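Workshop tips: good order at the table with hand-held grippers

Before you begin, clear the table of everything that is not part of the task. Only the dish and the clear plastic piece stay on it. Wipe the finger pads with a dry cloth and look at them well, as worn pads let smooth plastic slide.
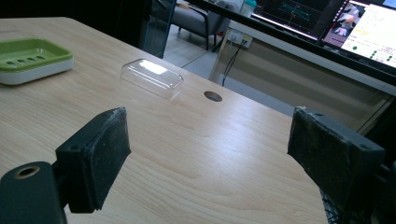 Tips from Faltdale, page 2

Our rule is 2 grippers, 2 hands, one person at the table. Others may watch but must not reach in. Keep cables on the outer side of the arm where you can, and never step over them. Close the fingers slowly on thin plastic; it bends sooner than you think. Write every session in the Udier book, also the short ones.
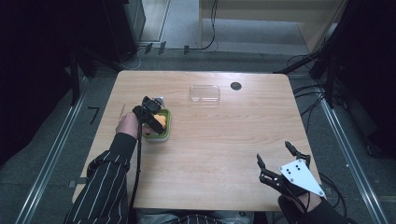

After 200 closings, stop and check the screws by hand. Do not tighten them with force. If a finger feels loose, put the tool aside and take the other pair. We made this a fixed rule in February and we keep to it.

Last changed 14/08/2022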